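Sweeping Up: The Back Rooms at Horine

Photos from the August clean-up at the Horine building. Gallery put together by Njoroge Mutiso.
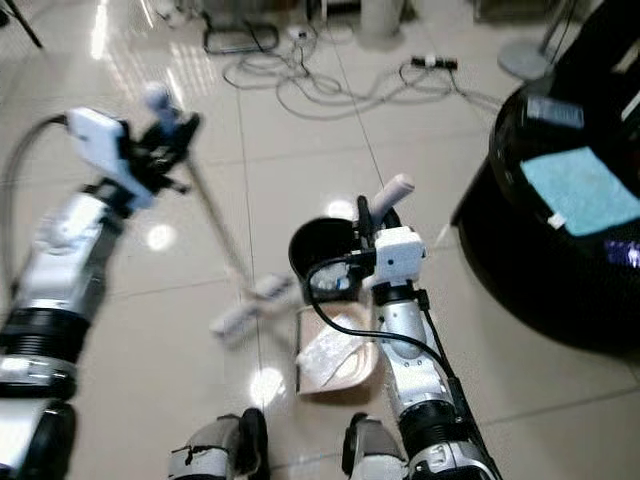 The Horine building has two workrooms, a corridor and a store, and all of them have tile floors. Tile is easy to live with. It also shows every scrap of paper and every bit of thread by the end of the day, so sweeping is the job that comes up most often.

We had 3 mornings set aside in August for a proper going-over before the Skorano people moved their shelving in. The plan was to do floors first, then the store, then floors again. Most of the work was sweeping, and most of the trash was small stuff: bits of packaging, paper corners, tape ends, the little white pieces that come off foam when you break it up. None of it weighs much, and it drifts away from the brush if you push too fast.

Notes on the floor work

Long handles are worth having. The old brush in the Sang workroom had a short handle, and anyone taller than average was bent over by the end of the corridor. We have gone over to long-handled ones in both rooms.

Use the dustpan often. It is tempting to sweep one large pile in the middle of the room and pick it up at the end, but people walk through it. Small piles, picked up as you go, worked better for us.

Sweep toward the open part of the room. Start under the furniture and along the walls and bring everything out to where there is space to get the pan down flat.

Cables on the floor are the slow part. You can sweep around them, but dust collects in the loops, and the only real fix is to lift them. Check that nothing is in use before you unplug a power strip. We did the cables last each morning and went over the same patch again afterward.

Plastic bags go in with the soft plastics, paper scraps in the paper bin. Anything mixed up in the dustpan goes in general trash. Sorting sweepings by hand takes too long.

Cloths should go back on the rail in the store when you are finished with them, folded once so they dry.

Grout lines

The grout in the corridor is darker than it was when the floor went in. Sweeping won't change that. Wunano quoted us 1584 for a machine clean of the whole ground floor, against a budget of 2000 for all the August work, including bins and new brushes. We decided to leave the grout for now and see how it looks after winter.

The store

Emptying the store took 90 minutes, longer than the floors in either workroom. Two broken crates went out and the spare bins came down from the top shelf. The Skorano shelving will go along the back wall, and the brushes and pans will hang beside the door.

More pictures will be added to this page when the shelving is in. If you took any yourself during the clean-up, leave them with Njoroge at the front desk, with your name and the room they were taken in.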